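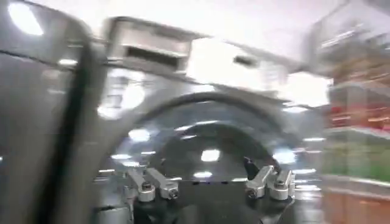
洗衣机这东西，人类用左手就能开，右手还可以拿着咖啡。我花了一整个二月，外加1,814块钱的零件，才让一条机械臂勉强有资格跟它谈谈。

上回说到，我手里有两套夹爪要比。一套是Clisetti的四指，金属手指，左右各一对；另一套是Nkuna的两指平行夹爪，指面贴软垫，斯文得像刚从实验室毕业。Mandla Venter看完我的采购单，只回了一句：“你家洗衣机坏了吗？”没坏。它是整个项目里唯一没出过毛病的设备。

先说Nkuna。装起来非常舒服，四颗螺丝，一根线，说明书居然是给人看的。夹毛巾、夹袜子、夹洗衣液瓶盖，样样都行。问题出在门上。滚筒门的把手要从侧面扣进去再往外拉，软垫一受侧向力就开始打滑，滑得很有礼貌，一毫米一毫米地滑，力传感器还觉得一切正常。我试过换硬一点的垫子，结果毛巾又夹不稳了。鱼与熊掌，鱼还是冷冻的。

Clisetti就是另一种脾气。重，比Nkuna重了不少，手腕关节到了伸展姿态会轻轻哼一声，像被叫起来倒垃圾的中年人。手指硬，扣把手一点不含糊，拉门的力气绰绰有余。代价是它对位置误差毫无宽容，偏一点就拿指尖去敲门圈，那声音我在隔壁房间都听得出来。

两套各跑了48次开门，同一个起始位姿，同一台控制器，门每次由我亲手关上。Clisetti失败9次，Nkuna失败的次数我决定不写，给它留点面子，反正比9难看得多。换成捡袜子，名次立刻倒过来：四根金属指头能把一只袜子捏成各种形状，就是不太愿意松手。有一只灰的至今挂着个小洞，脚趾的位置，我照穿。

然后是相机。腕部相机我原先用的是手边最便宜的那种，卷帘快门，自动曝光。静止的时候画质很好，手臂一动，门圈就变成两个门圈，检测程序从里面挑一个它喜欢的。再加上银色机身反光，头顶的灯在面板上一照，白茫茫一片，曝光算法当场放弃思考。我调了两个晚上参数，做了这么几件事：

曝光时间锁死，宁可画面暗一点，噪点多一点。
手臂接近门之前先停半秒，拍一张，再走最后那一段。
关掉正对洗衣机的那盏灯，只留后面的。

第二条效果最明显，也最让人没脾气。折腾了半天运动模糊，解决办法是别动。Xolani Masilela在群里说他们一直都这么干，我问他为什么不早说，他说以为我在研究什么高级的东西。

线也得提一句。相机那根线我一开始从手臂外侧走，留的余量太大，手腕转到某个角度它就垂到镜头前面，黑黑一条，把画面劈成两半。有一阵子检测程序对这根线的置信度比对洗衣机门还高。后来改用扎带固定在小臂上，转到极限时又绷得太紧，接头松过两回。现在的走法是在肘部绕一个小圈，不好看，但能用。谁有更体面的办法请留言，我是真心求教。

控制器方面，我本来打算换Esimgate的板子，据说阻抗控制调起来省事。装上以后确实省事，拉门时手臂会顺着铰链的弧线自己让一让，不再跟门较劲。原来那套位置控制，轨迹算得再准，门也总有自己的想法，硬拉的时候整台洗衣机会往前挪一小步，像要跟着一起走。不过Esimgate的驱动每次开机都要重新标零，标零时手臂会先举过头顶，再慢慢放下来。我第一次看见时退了两步，现在习惯了，偶尔跟它一起伸个懒腰。

所以眼下的配置是：Clisetti负责门，Esimgate负责脾气，Nkuna躺在抽屉里等它的袜子。理想的做法当然是加一个快换接头，开完门换手再取衣服。Distimance有一款，我看了价格，又看了看自己的左手，觉得左手还能再战两年。

下一步想试试在金属指尖上套一层薄硅胶，看能不能既扣得住门，又放得开袜子。模具已经在打印了，第一版打歪了，第二版还剩四个小时。洗衣液那个小抽屉先不碰，它的凹槽对四根手指来说太窄，我还没想好该派哪一根进去。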